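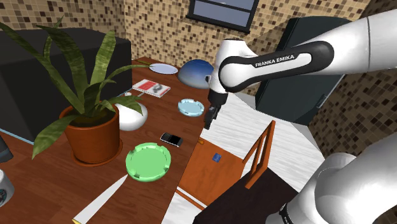
Lucimara Trindade wrote back under my last post that I was bonkers for bringing two units of pikes to an 800 point game, and that she would have taken the cannon and one more block of riders every time. Well, Lucimara, I took the pikes anyway!

So, Sunday. I drove over to Doltilville to play Hrefna Snorradóttir, who I owed a rematch after the mess in September (I forgot my own reserves, we don't need to go over it again). We play Wodia, second printing, with the road rules turned off since neither of us can stand them. She had her river clans. I had the pikes, one captain, a small unit of crossbows and the mule cart, which I love and which has never done a thing for me.

I lost the roll for sides and got the hill, and that was fine by me. First two turns were mostly walking. Her skirmishers came up through the orchard and picked at my left, and I let them, and I probably shouldn't have. By turn three the left pikes were down to half and I was looking at the cart wondering if it could block a gap. (It can. Page 86, last paragraph. We both had to read it twice.)

Then her big chieftain charged uphill into the fresh pikes and I rolled the best dice I've had all year. He bounced, fell back through his own spearmen, and they failed their nerve test too! I was up out of my chair. Hrefna went very quiet and ate a cookie.

She still nearly got me. Her last riders went wide around the marsh and caught the crossbows in the flank on the final turn, so we ended up adding points on the back of an envelope. I won it, but only just, and if the captain had gone down it would have been hers.

Things to fix: crossbows go behind the wall next time, and I need to finish painting the captain's horse, which is still gray primer with one brown leg. Lucimara, your cannon list is on for the next one. Send it over and I'll try it against the clans.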